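Mendale canteen kitchen, Skultside site
Monthly inspection, automated cooking line and staff prep area
Date: 17/04/2023
Inspected by: Nandini Rai
Shift lead present: Harish Hegde

1. Emergency stops on the line
OK. All 5 tested, all latch and reset.

2. Guard doors and interlocks
OK. Door two is stiff to close. Grease hinge before next check.

3. Floor markings round the stirring arm
Worn on the serving side. Repaint.

4. Lifting and carrying
Improved. The line now fills and empties its own kettles, so no one carries full stockpots. Staff still lift rice sacks by hand – trolley to be kept at the store door.

5. Staffing near the line
One person minds 800 meals at lunch, where there used to be three at the hobs. Breaks are covered on paper. On two shifts in the log the cover signature is missing.

6. Small batches and special diets
Still cooked by staff on the counter, as the line's smallest batch is 60 portions. Electric pot: lid, handles and dial to be checked before each use, steam vent kept clear. Switch off at the wall when finished.

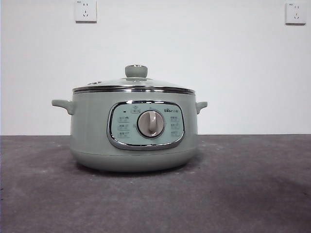
Manikandan Mudaliar asked for it to be noted that the small batches are the only cooking he does now, and that the rest of his shift is spent watching a screen and clearing alarms. He would like the counter work shared out by rota so that everyone keeps their hand in. Agreed to raise with Harish.

7. Alarm handling
Needs work. Most alarms are low-level and get cleared without being read. Gudeta to be asked to separate the warnings from the notices.

8. Training records
Four of six complete. Dinesh Kaimal and Edivaldo Peixoto have not done the restart procedure and should not restart the line alone until they have.

9. Noise and heat
Cooler at the hobs than last October. Fan noise by the control desk is tiring over a full shift – try moving the desk back.

Open from last time: item 3, item 8.
Copy to noticeboard and shift folder.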